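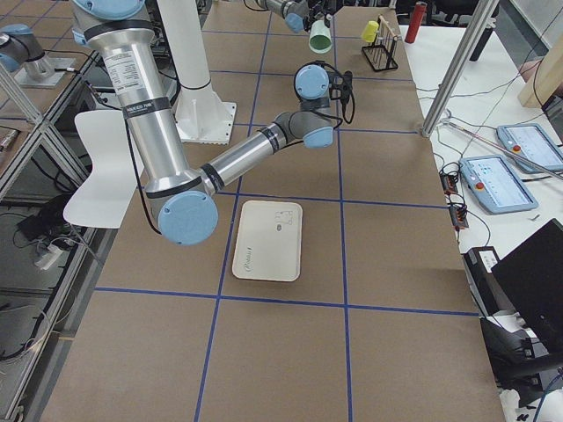 Tape grid (table marking)

A tape grid is a temporary division of a table top into rectangular cells by strips of adhesive tape laid lengthwise and crosswise. It gives trays, cups and similar items a repeatable place without permanent marking. Blue painter's tape is common - it shows up well on brown surfaces and lifts cleanly.

Layout

Strips in one direction are laid first and the others pressed over them. A shallow tray with a raised rim is normally kept within one cell. In the Jaterwood system, cells are 23 cm wide and the tape is replaced every 6 weeks. 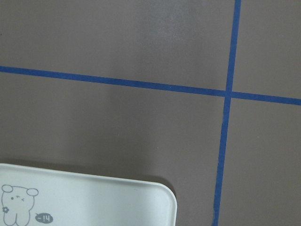
Crossing of two tape strips, with a tray in the adjoining cell.

19 shares | 3 comments

Milagros Palacios: Does the width include the tape?

Araceli Iglesias: No, it is measured between the inner edges.

Milagros Palacios: Thanks, mine were too narrow.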